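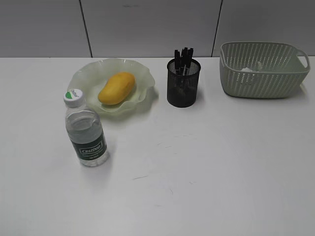

metley_bench_hand

I've been asked to write the house rules for our tabletop robot sessions and I'd love to hear from people who already have some that get followed. We're a small group in Metley, we run pick and place on a plain white table, and until now the "rules" have been a few lines taped inside a cupboard door and whatever the last person remembers. We leave certain things at the back of the table all session (the glass bowl with the mango in it, the water bottle out in front of it, the black mesh pen holder, the green basket) and we keep the front open to work in. That part feels natural. What doesn't feel natural is deciding how strict to be about it. If somebody moves the basket a hand's width while wiping the table, is that a new setup? Do we throw the runs away? Right now it depends on who's on shift, and I don't like that.

I did read what I could find before posting. Most of what's out there is about big industrial cells with fences and light curtains, and very little of it helps me with an eraser on a table. We do have a proper risk assessment for the arm itself, done in May, so please don't worry about me on that front! I mean the everyday stuff: placing the objects, checking them, when you're allowed to reach in, what gets written down.

A couple of things have bitten us already. We did 195 runs on a task called Wallus (all our tasks have silly names, the next one is Sin, don't ask) and 39 of them had to be pulled because the starting layout didn't match what was written on the sheet. No broken parts, no crashes, just sloppy notes. "Three erasers, front right" sounds clear until three people read it and make three different layouts. Do the erasers touch? Are they lined up, or thrown down any old way? Can one of them be nearly upright and another one flat across, with table showing between them? I would have said yes to all of that, and the person after me would have put them in a neat row.

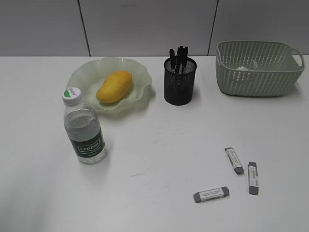
My rough draft, please poke holes in it

1. Back row objects don't move during a session. If one moves, stop and put it back before the next run.

2. Task objects go in the open part of the table, not touching each other unless the sheet says so.

3. Arm stopped and hold confirmed before any hand goes over the table.

4. One person runs the arm, one person resets. They say it out loud when they swap.

5. Anything odd gets written down before the next run starts, even if it feels too small to matter.

Is that enough? Too much? I have a feeling number 1 is going to get me yelled at because it's slow. Also I have no idea what to say about objects that aren't rigid or that change, like a bottle that gets topped up, or fruit.

slowjoint

Looks fine to me. Number 3 is the only one I'd make people sign. The rest you can sort out with tape on the table. Put little corners of tape where the basket and the holder go and you'll never argue again. We did it in an afternoon.

One thing though, if your cameras see the table then they see the tape too, so decide up front if you're OK with that. We weren't and had to peel it all off again.

pallet_and_pine

I ran resets at a Pronberg shop for a good while (bigger parts than yours, same headaches) so take what's useful.

Your number 1 mixes up two things, and I'd split it. There's the stuff the robot must not hit, and there's the stuff that has to look the same from run to run. Sometimes that's the same object, sometimes it isn't. A water bottle near the work area is a hazard to me before it's anything else - it's liquid next to electrics, and I'd want the cap checked at the start of every session and after every bump. A glass bowl, same story, if it goes over you've got shards where people put their hands. I'm not saying get rid of them. I'm saying give each one its own line on the sheet: what it is, whether the arm is allowed to touch it, and what you do if it does. Ours said things like "glass, no contact, if contact stop and inspect" and it took five minutes to write the lot.

For the position thing, please don't let people decide by feel. Pick a tolerance. We used 12 mm for anything that was background and tighter for anything the arm was going to pick up. Is that the right number for you? Probably not! Do a few runs with the thing nudged on purpose and see where it starts to matter. But have a number, because "about where it was" means something different at four in the afternoon.

Number 2 I like, but "not touching" isn't a layout. If you want variety, say you want variety and describe the area, and then let people drop things at whatever angle inside it. If you want the same thing every time, use a printed overlay or a reference photo on a second screen and match to it. What hurts is the in between, where the sheet sounds strict and everybody quietly improvises.

Number 3, tighten the words. Stopped isn't the same as held, and held isn't the same as safe to reach under. Whatever your arm's manual calls the state where it won't move until you release it, use that exact phrase, and have the reset person be the one who confirms it. If the person at the controls confirms it then the person with their hands in there is trusting someone else's eyes. I feel strongly about this one, sorry. And get the pendant or the stop button within reach of the resetter too. If you only have one, it goes on their side of the table.

Number 4 is good. Number 5 is good and nobody will do it unless the form has a box for it.

As for the fruit, swap it on a schedule and log the swap. Real mangoes go soft and wrinkly and change color, and then your Friday table isn't your Monday table. If yours is a plastic one then ignore me. For the bottle just mark a fill level, or write down the level when you start.

metley_bench_hand

Replying to my own post because I promised I'd come back with what we ended up using. Updated August 24, 2024. Thank you both, seriously. I took the tape idea to the group and they hated it (cameras), so we match to a reference photo now, and I stole the "own line for each object" thing wholesale. It's longer than my first draft but people do read it, mostly because it's split up by when you need it.

Before the first run

Every object on the table has a line: name, may the arm touch it, what to do if it does. Glass is no contact, stop and inspect. The bottle is no contact, cap checked by hand. The basket and the pen holder are allowed a light touch, and then they go back to the reference position before anything else happens.

Check every camera view, and I do mean every one. We used to look at the fixed view, say "yep, all there," and start. The wrist view is a different animal. The fingers come up close and blurry at the bottom, you can have all three erasers bunched over on the left with nothing on the right half of the table, and the pen holder and basket lose their tops at the upper edge. None of that is a fault by itself, but if the sheet says an object has to be fully in view, you need to say in view of which camera. That one sentence cleared up more arguments than anything else I wrote.
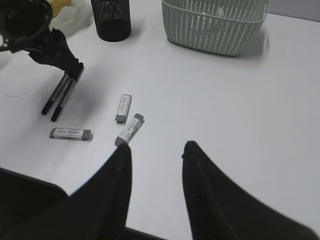
Between runs

The resetter confirms the hold state, using the words from the manual, before reaching over. Yes, every time. The stop button lives on the resetter's side. The operator takes both hands off the controls and says so.

Then the reset itself. We give it up to 90 seconds, which sounds generous until you're trying to get markers to lie the way you want them. If it can't be done in that time, log it and take a break, because that's when people start cutting corners.

Loose items are now described one at a time. For the markers and erasers layout the sheet says the two markers go down next to each other in the middle of the front area, nearly parallel, caps toward the back, and the three erasers go to their right at mixed angles with gaps between them. Mixed is a deliberate word there, we want variety in the erasers and we don't want it in the markers. The other thing I added is contents. It's not enough to write "pen holder" on the sheet. A holder with one pen leaning in it and a holder stuffed with pens are two different setups as far as I'm concerned, so the sheet has to say which one, and the same goes for the crumpled paper in the basket.
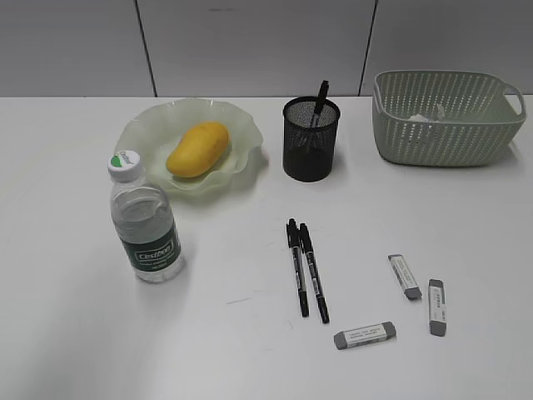
I got some grumbling over that last rule, mainly along the lines of "the robot doesn't care about the holder on this task." Maybe it doesn't! But the person going through the runs later does care, and they can't ask the table what was on it. Writing it down is a few seconds of work. We settled on a drop-down with the contents spelled out, and the grumbling stopped.

For position we went with 12 mm on the background objects to start with, straight from the answer above. I haven't done the nudging test yet, so please don't copy that number from me and call it tested. It's on my list for when we start Sin.

When something goes wrong

If the arm touches a no contact object, the run ends there, even if the pick looked good. Write what was touched and where it ended up, then inspect, then reset. If a background object has moved and you can't say when, flag every run back to the last check. We check at the start and after each break, so it's never a huge pile.

And there's a box on the form for odd stuff now, right next to the run number, where you can't miss it. So far most of what lands in there is scuffs and marks on the tabletop, which I'm fine with. I'd like to hear how other people handle those, by the way. Do you clean them off as they show up, or leave the surface alone for the whole task so it stays the same?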